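Erkora Housing Cooperative
Minutes of the General Meeting of Members, January 12, 2002

Chair: Angharad Parri
Minutes taken by: Noémi Antal
Also present: Ramiro Arrieta, Johannes Rampersad, Ntombi Radebe, and members of the households as in the signed list
Meeting opened at 7:10 in the evening, in the common room.

1. Minutes of the last meeting
The minutes were read and accepted with one correction. In item 4 the word "stairs" must be "back stairs". The front stairs were painted already in the summer.

2. Laundry room
Angharad reminded the members that the two old washing machines are out of service. The company Grillinier made a written offer for the repair of both machines, in the amount of 1000 dollars, parts included. The offer is valid until the end of February.

Johannes asked if the repair has a guarantee. Angharad answered that the guarantee is for the new parts only and does not cover the drums. Several members thought this is too little. Ramiro said that he would accept the repair now, and that new machines can be discussed when the heating is paid.

A vote was taken. The repair was accepted, with two members against. Angharad will sign the offer and send a copy to every household.

It was also agreed that clothes which stay in the laundry room longer than 14 days are put on the white table, where every household can look for its own things. After the next meeting, what is left goes to the church collection.

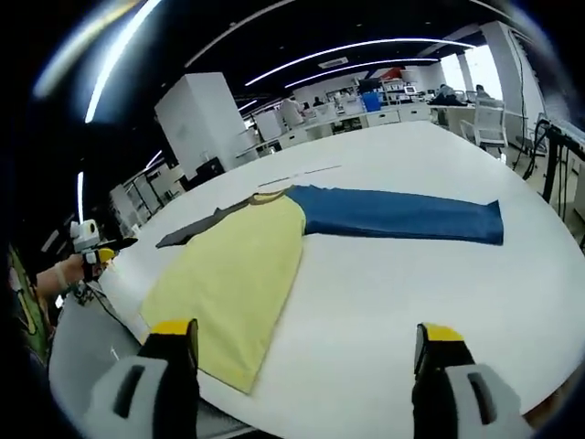
Yellow shirt with one blue and one dark gray sleeve.

Noémi asked the members to write the apartment number inside the collar of children's clothes. This is a request and not a rule.

3. Heating
The bill for the last quarter is 3748 dollars. This is higher than in the same quarter one year ago. Johannes explained that there are two causes: the price of the oil went up in the fall, and the valve on the third floor did not close well for several weeks. The valve was changed in the meantime by the company Uysal, and the invoice for this work is still not received.

Ntombi asked why the members on the third floor were not informed about the valve. Johannes said that he put a note on the board next to the mailboxes, but he accepts that not everybody reads the board. In the future he will also put a note under the doors.

There was a longer discussion about the temperature at night. Some members with small children want the heating on until midnight, other members find their bedrooms too warm. No decision was made. Johannes will ask Uysal if it is possible to control the two sides of the building separately, and what this would cost. He will report at the February meeting.

The bill is to be paid from the common account. The monthly contribution stays the same for now.

4. Front door and keys
The lock of the front door was changed in the fall by the company Avix. Up to today 117 keys were given out, and this is more than the number of residents. Angharad asked all households to return the keys which they do not use. Additional keys can be ordered only through her, with a signature.

Ramiro reported that the door does not close by itself when the wind comes from the street. He will adjust the closer, and if this does not help he will call Avix.

5. Common towels and linen
The cooperative keeps a small stock of towels and bed linen for the guest room. The stock is old, and members disagreed if it should be replaced. Angharad proposed to keep the towels which are still good, to give the rest to the animal shelter, and to let guests bring their own bed linen. 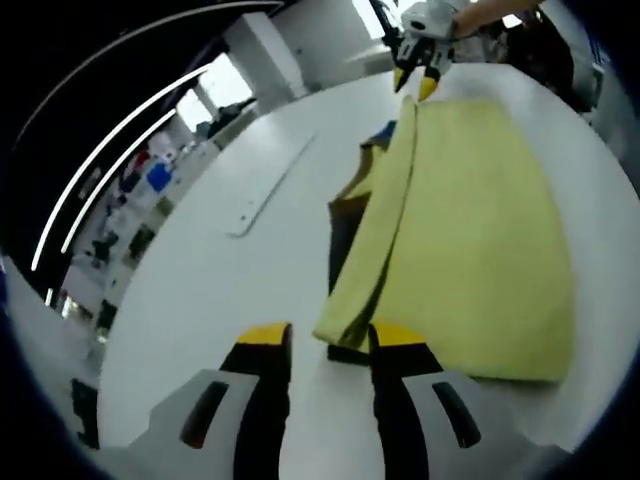
Ntombi was against this. She said that guests who come by airplane cannot carry sheets and blankets with them, and that the fee for the guest room was raised last year exactly with the argument that linen is included. If the linen is taken away, then the fee must go down again, otherwise she will vote no.

Angharad agreed that the fee was raised for this reason. The proposal was changed as follows: towels and bed linen stay included, the worn pieces are sorted out, and Ntombi asks for prices for new sheets. Accepted without votes against.

6. Other matters
– The bicycles without name tags in the cellar will be moved to the back wall. The owners have time until the next meeting.
– Ramiro needs help to carry the old sofa out of the common room. Please speak to him directly.
– The apartment on the ground floor is free from February. Three families are on the waiting list and will be invited in the order of the list.

The next meeting is in February. The date will be put on the board and also under the doors.

Meeting closed at 9:05.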